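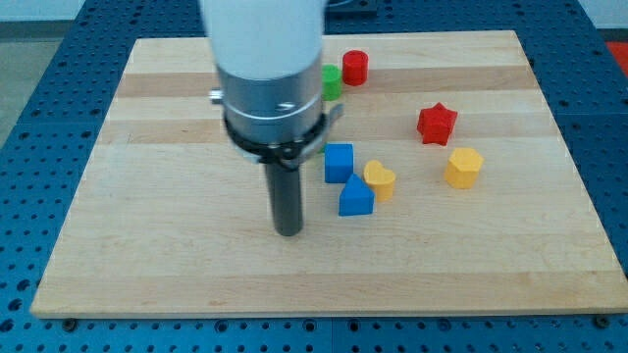

**Laminated maple for a bench top - glue my own or buy it?**

**naa_appiah** - 6/9/22

Okay, I'm finally replacing the sad particleboard on my hobby bench and I want maple strips, the kind with pale and slightly darker bands running the long way. My daughter sorts her plastic shape blocks on it while I work, so it needs a smooth surface that wipes clean. Do I glue up my own or order a panel? I have two clamps and a lot of optimism!

**brorwood_roya**

Buy the panel. I glued mine in May and spent longer sanding than I did on the whole rest of the bench. Twelve strips, and every single one had its own idea of flat.

**tbailly**

Disagree with Roya (sorry). Gluing up is the fun part, and you get to choose where the dark strips land. I like them bunched toward the back so the front stays pale and I can find the little screws I drop. You'll need more than two clamps though.

**naa_appiah**

Ha, I was afraid of that. Next question - how do I fasten it down? The table underneath is metal with holes all over it, so I was thinking one bolt at each front corner and then see how it behaves.

**leilani_m**

Bolts are fine, just don't crank them. Maple moves across the grain when the weather turns, and a panel that's pinned tight on both sides can cup or split. Drill the holes in the wood a bit oversize and put a washer under each head.

**tbailly**

Or slot the back ones. Front corners snug, back ones free to slide.

**brorwood_roya**

I'd sink the heads too. Mine stuck up and I caught my sleeve on one all summer.

**leilani_m**

Sinking them on a thin panel leaves you hardly any wood under the head. How thick is yours going to be, Naa?

**naa_appiah**

Haven't decided! The one I keep looking at is 1110 mm long and on the thin side, so maybe the heads stay proud and I roll my sleeves up. What about finish? I have half a can of hardwax oil left from a shelf.

**justinas_l**

Oil is good, two thin coats, and do the underside as well. People skip the underside and then wonder why it bowed.

**tbailly**

Varnish wears better with kids around.

**justinas_l**

Until it chips, and then you're stripping the whole top. With oil you just rub a little more on the bad spot.

**naa_appiah**

Going with oil, it's already in the garage. Still torn on the glue-up - Thierry, how many clamps are we talking?

**tbailly**

Six if you can borrow them. Alternate them over and under.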